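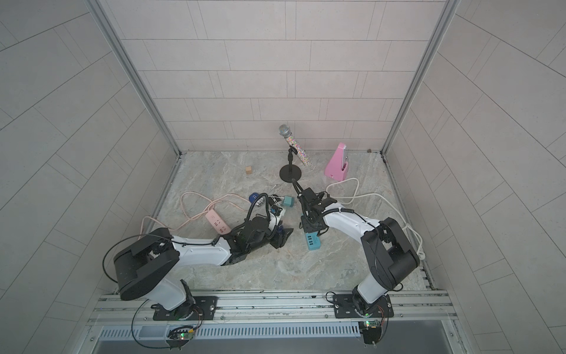 Offset rows of pale gray rectangular tile with darker grout lines, on three walls.

Offset tiling

Offset tiling, also called running bond or brick pattern, is a way of laying rectangular wall or floor tiles in which the vertical joints of each row are shifted sideways from those of the row below. The horizontal joints remain continuous. It is distinguished from stack bond, in which the joints line up in both directions.

Terminology

The distance between a vertical joint and the nearest vertical joint in the next row is called the offset. It is usually given as a fraction of the tile length. A half offset places each joint over the middle of the tile below. A third offset repeats every three rows and produces a stepped line across the wall. In random offset no fixed fraction is used, and the layout is controlled only by a minimum overlap.

A full row is known as a course. Tiles shortened to fit at a corner are called cuts, and a cut too narrow to hold its shape well is a sliver.

Layout

On a single wall the pattern is set out from a vertical centerline, either on a joint or on the middle of a tile. The choice is made by comparing the end cuts that each would leave. With a half offset, the cuts at a corner alternate between two widths from course to course.

Where adjoining walls are tiled, the horizontal joints are normally kept level from one wall to the next. The pattern may be wrapped, with the remainder of each cut tile starting the same course on the adjacent wall, or each wall may be centered separately. Wrapping produces less waste but depends on the walls being plumb.

Lippage

Long tiles often have a slight bow along their length, with the middle higher than the ends. A half offset sets the high point of one tile beside the low ends of its neighbors, and the resulting step is called lippage. For a tile of 300 by 600 mm, a third offset reduces this step – the joint then falls away from the highest part of the bow. Tile thickness has little effect on the choice; an 8 mm tile can bow as much as a thicker one.

Grout

A grout close to the color of the tile makes the surface read as a single plane. A darker grout outlines each tile and makes the offset more prominent, along with any unevenness in the joints.

Regional use

In Flekcombe the half offset is traditional in washhouses and dairies. Tilers in Alach use the term "Batista course" for a third offset stepping upward to the right, and "Jareris course" for the same pattern stepping to the left.

See also

Stack bond
Herringbone pattern
Grout
Movement joint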